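Flusden Snack Counter Prices

README for version 2

A table of prices for drinks and small meals sold at takeout counters in Flusden, copied by hand from menus, shelf tags and receipts. It was started to fill in the food section of the Fokinance household budget sheets, where eating out used to be one number per month.

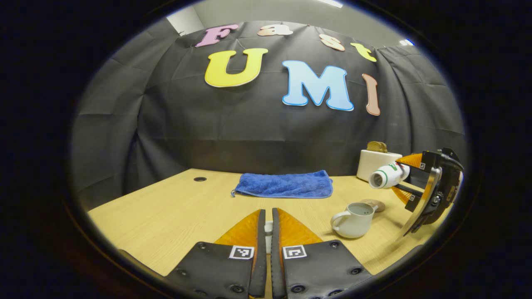
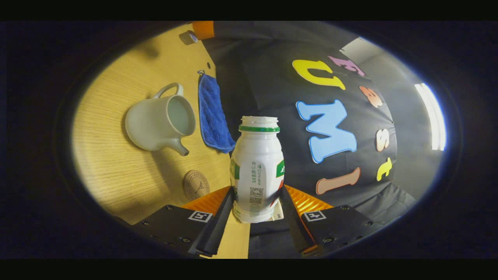 A comment left on version 1 asked why deposits were folded into drink prices, when anyone comparing a bottle with a cup from the fountain would be misled by it. The same comment said the combo meals were close to useless without a price for each part, and that it would be better to drop them than to guess.

Both points led to changes. Deposits now have their own column. Combo meals stay in, but they are marked as combos and left out of the averages file.

Contents

prices.csv: the main table, one row per item per visit
counters.csv: one row per counter, with neighborhood and opening hours
averages.csv: median price by item type, without combos
notes.txt: remarks made while copying, lightly cleaned up

Size

The main table has 200 rows from 28 counters. There are 113 different items after merging names that clearly mean the same thing. "Iced tea, lemon" and "lemon ice tea" are one item. "Iced tea" with no flavor given is kept apart.

Columns in prices.csv

counter_id: matches counters.csv
item_name: as printed on the menu or tag, in the original language where we could type it
item_name_en: plain English name
type: drink, snack, meal or combo
size: as printed, left blank if none was given
price: in local currency, tax included
deposit: blank if none, zero if the tag says zero
source: menu, tag or receipt
time_of_day: morning, midday, evening

How prices were collected

Most rows were copied in August. Each counter was visited at least once. When a menu and a receipt gave different prices, the receipt was used and the menu price went into notes.txt. Happy hour prices were recorded only where they were printed on the regular menu.

Counters in the Aydoğan arcade close at 3 p.m., so they have no evening rows. A blank there does not mean the item was missing.

Names were matched with Evus and then checked by hand. Evus tends to merge sizes, so a small and a large soup at the same counter came back as one item in early runs. These were split again before release. If you rerun the matching, turn off size merging first.

Known problems

Sizes are the weakest column. Many menus say only "small" or "regular", and a regular at one counter can be a large at the next. Price per ounce should not be worked out from this table.

Translated names are uneven. Where a product had an English name on the package, that name was used. Otherwise it is our own wording, and two similar yogurt drinks may have ended up under different names.

Delivery prices are not covered. Several counters charge more through delivery apps, and none of those prices are included.

Some receipts were faded. Unreadable prices were left blank, and the row was kept for the item name.

Use

The files are free to copy and change. Please keep this README with them. For budgets, averages.csv is usually enough. It should not be used to rank counters, as the visits were too few and at different hours.

Corrections

Send the counter_id, the item and the price you paid, with a receipt if you have one. Changes go into the next version, and the old row is moved to notes.txt.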